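Viridgate Play Kitchen: Where We've Got To
Progress report for the Pernalard small grants office, September

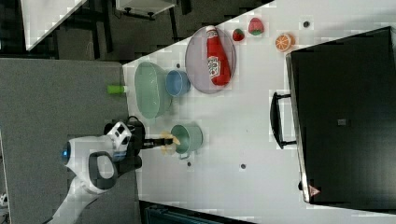

Part of the set on the white table, with the ketchup bottle, strawberries and orange slice.

Hi all, and thanks again for being so patient with me over the summer! I promised a proper update once the tableware and the pretend food were in use, and they are, so I'll try to cover everything you asked for in your last email (plus a couple of things you didn't ask for, sorry, I get carried away with this stuff).

What we've bought

The first part of the money went on the tableware and the food. I went for soft colors this time, the green mug and the green oval bowl, a small blue cup, and the see-through plates in that grayish lavender I wasn't sure about in the catalog. I love them now. The old set was all bright red and it was hard for the younger kids to tell one piece from another when it was heaped up in the bin, and cleanup took forever.

The food came in two orders. Kuo sent the fruit quickly and it was all in good shape. We have strawberries in more than one size, which has been great for big-and-little sorting, and the orange slice has the segments showing on the cut side so we can talk about what's inside a fruit. The ketchup bottle has a tomato on the label and has been the runaway favorite. Everything gets ketchup. Soup gets ketchup. I've had ketchup on my pretend coffee more times than I can tell you.

The second order, the bread and vegetables, was 19 pieces and three of them came with split seams. I sent photos to Trirnomon and they're replacing them at no charge, but I don't have the new ones yet, so please leave that line open on the budget sheet for now.

How we're using it

We run seven sessions a week with the new things out. I started by putting every single piece on the table at once and that was a mistake! The kids just swept it all into a pile. Now we put out a small mix, usually a cup, a mug, a bowl, a plate and a few foods, and swap things over when interest drops. Talk at the table has really picked up. I hear a lot more "next to" and "under" and "on top of," and there's more passing things across and less grabbing (some grabbing, let's be real).

Setting the table has turned into its own game. One child lays out a place and another has to copy it with matching pieces, and they're very strict with each other about which way the cup goes. The bowl gives people trouble because it's oval and they argue over which end is the front. I've stopped stepping in on that one.

Cleanup is better too. Yung-ching Tse made us picture cards for the storage bins, one for dishes and one for food, and most of the group can put away without help. Small things still go missing. We've moved the bins to the low shelf and I do a quick check under the furniture at 4:30 before I lock up.

What's behind schedule

The play stove. I know, I know. The one we picked went out of stock and the next size up won't fit between the window and the sink, so I'm waiting on two quotes. I'd like to keep that money where it is until I've seen both. I also haven't written the parent handout on playing shops and restaurants at home. The notes are done, it just needs typing up.

Next

I want to add a few real kitchen things alongside the toys, like wooden spoons and a colander, which we can get out of what's left in the supplies line if you're okay with that. Could you let me know by email? I'd also love a second ketchup bottle, given the lines that form for the first one.

Receipts for both food orders and the tableware are in the shared folder, and the stove quotes will go in there as soon as they arrive.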